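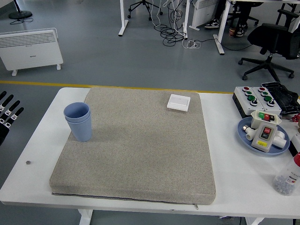 Unit 6: Seasons, Cours and the Production Calendar

Introduction to Television Animation
Handout revised 22/02/2023

Scope of this unit

The previous unit dealt with the adaptation of printed serials for the screen. This unit considers how a television animation series is divided for broadcast, and how that division affects the pace of the story. Students should have read the course pack chapter on scheduling before the lecture.

Terms

Cour: a broadcast block of about three months, usually matching a quarter of the calendar year. A series described as "two-cour" occupies two such blocks.

Split cour: a season planned as a single production but broadcast in two parts, with a gap of one or more quarters between them.

Original episode: an episode with no direct source in the printed work. The term is descriptive and carries no judgment of quality.

Recap episode: an episode assembled largely from existing footage. It may introduce new viewers to the story, or it may give the production staff additional time.

Case for discussion: Zutden

Zutden is a fantasy serial adapted by the studio Driten. The printed work stood at 109 chapters when the first season entered production. The season covered the opening arc and closed on the arrival at Gusberg, a point that falls in the middle of a chapter in the source. The second season was announced as a split cour. Its first part adapted the Villalba arc at a noticeably slower pace, with almost 5 minutes of one episode given to a journey that the printed version covers on a single page.

Two points deserve attention. First, the closing scene of a season is often chosen for its effect on the audience during the gap, and the end of a printed volume may be passed over for this purpose. Second, a slower pace is not always a sign of limited material – the Villalba episodes add conversations that prepare for later events.

Students should also note the change in opening sequence between the two parts. The second version withholds the faces of the Gusberg council until the episode in which they appear, after which the sequence is replaced with a complete one.

Preparation for the seminar

Watch episode 7 of the first season and read the corresponding chapters. Mark each scene that has been moved, shortened or added. Bring your notes in written form.

Written assignment

Choose one season finale from the course viewing list and explain where it stops in relation to its source. Refer to at least two specific scenes. Plot summary should be kept to one paragraph. Assignments are due at the end of February and should be submitted through the department office.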